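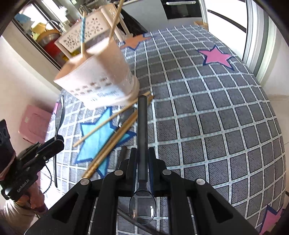
A customer wrote to ask whether the Kutik holder stays upright with long-handled spoons in it, and whether thin chopsticks end up poking out through the sides. She keeps hers on a cloth, and most of her spoons are taller than the holder.

Stability depends on how it is loaded. An empty or lightly loaded holder is easy to tip, and a long handle leaning against the rim makes it easier. Put the heaviest pieces in first, bowl end down, and spread them around the inside wall. On a tablecloth, smooth out any folds under the base before loading. If the cloth is likely to be pulled, use the holder on a bare counter.

The side openings are small and rectangular. They pass air and water. Ordinary chopsticks stand inside without trouble, but a pointed skewer can catch in an opening if it is dropped in at a slant. Lower skewers blunt end first and lift them straight out. Don't force one sideways.

## Kutik Utensil Holder

| | |
|---|---|
| Supplier | Jimedstead |
| Range | Kutik |
| Item no. | 853 |
| Body | Light-colored plastic, one piece |
| Sides | Perforated, rows of small rectangular openings |
| Marking | Blue print near the base |
| Interior | Open, no dividers |
| Sold as | Single, or pack of 3 |
| Spoons, chopsticks, straws | Not included |

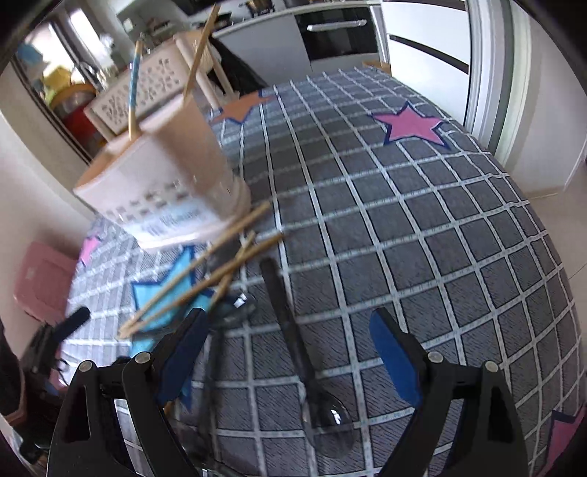 *Text: Jimedstead Product Pages — last revised October 25, 2023*

### Suitable contents

- Long-handled serving and soup spoons
- Wooden chopsticks, loose or in pairs
- Skewers, blunt end down
- Drinking straws, including the striped paper kind

Straws and skewers weigh very little and do nothing to steady the holder. A mixed load works if at least a few full-size spoons go in with them. Knives should be stored elsewhere. The interior is open and a blade can't be kept apart from the other pieces.

Small bowls and dishes don't belong in the holder. Set them beside it, far enough away that a spoon can be taken out without knocking a rim.

### Draining

Water leaves through the sides and collects under the base. There is no tray. The Hondeo drip mat fits underneath and is ordered separately. Wooden pieces take longer to dry than plastic or metal and should not be packed tightly. Leave room between them, or dry them flat on a towel first.

### Cleaning

Wash by hand in warm water with dish soap. A soft bottle brush reaches the inside corners and clears the openings from behind. Scouring pads will wear the printed area. Top rack of the dishwasher is acceptable — keep it away from the heating element.

### Changes since July

The pack of 3 replaces the old pair. Item 853 itself is unchanged, and earlier holders stack with current ones when empty. The Hamdy wall bracket does not fit this model. It was made for the narrower holder, and no adapter is planned.

### Ordering

Singles ship in a plain carton. Packs ship nested, with a paper sheet between holders. Trade cartons contain 35 and are quoted on request. Returns are accepted unused, in the original carton, with the item number on the form.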